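Grants & Projects > Food and Cookery > Interim Reports

Home | Projects | Recipes | Reports | Contact

Stisovport Community Kitchen
Marmalade and Preserves Project: interim report to the Skondero Fund
27th June

We promised you a report at the halfway point, and by our reckoning the halfway point was a little while ago. The marmalade took longer than planned. It usually does.

Spending first, as you asked for it first. Of the £1440 awarded, £691 has gone. Most of that went on jars, sugar and the large preserving pan, which came from Atanasov, the catering suppliers on the harbour road. They gave us a fair price and then charged us for delivery across a distance we could have walked, had any of us fancied walking it with a pan that size. The receipts are attached in date order, apart from the one that went through the wash.

The plan was to teach people to make preserves that set. We had assumed that most of those coming along would be beginners. Several have been making jam for longer than we have been a kitchen, and came to find out why anyone needed a grant for it. They have stayed, and they correct us, and the classes are better for it.

The setting point remains our main difficulty. The first batch of Seville orange never set at all and was relabelled as syrup. It went well on porridge. The second was boiled until it could hold up a spoon, and arguably a shelf. From the third onwards we used a thermometer, an item we had struck out of the original budget to save money. We would like to move £2 from "ribbon and labels" to cover the difference between the thermometer we wanted and the one we could afford, and we understand there is a form.

Pectin has caused more argument than anything else. One party holds that adding it from a packet is cheating. The other holds that strawberries have had every chance to set by themselves and have declined. We now teach both methods on alternate weeks, and people come to the week they approve of.

You set us a target of up to 200 jars by the end of September. We are behind it, though the plums are still to come and plums are obliging. The chutney should help as well. Our green tomato recipe, which came to us under the name Zaria with no other explanation, has turned out to be the most popular thing we make. It calls for "enough" vinegar. We have since written down how much enough is, after one batch that made everybody's eyes run as far as the car park.

Some smaller points. The hob on the left still runs hotter than the other, and we have stopped putting beginners on it. Wax discs go on while the jam is hot, shiny side down, and we have put up a notice to that effect – the old notice said shiny side up. Jars are now warmed in the oven before filling, and we have had no more cracks. The fruit from the allotments arrives free and without warning, generally in carrier bags, and usually more of it is rhubarb than anyone would choose.

We did say we would produce a recipe booklet. The text is finished, but the proofs came back with "simmer" changed to "summer" throughout, and we have sent them back. One of us thought it an improvement.

For the rest of the summer we intend to run the plum sessions, finish the booklet and make one more attempt at a clear apple jelly. The jelly bag must not be squeezed. Everyone knows this, everyone is told it again at the start, and so far every jelly we have made has been cloudy.

The final report will reach you once the last of the chutney has been potted. We should also like to know whether the fund would accept a few jars in place of the receipt mentioned earlier.
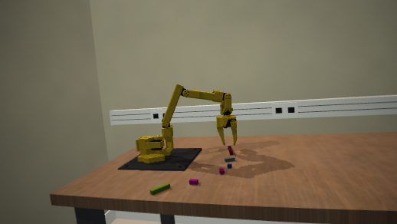

Contact the kitchen | © Stisovport Community Kitchen | Back to top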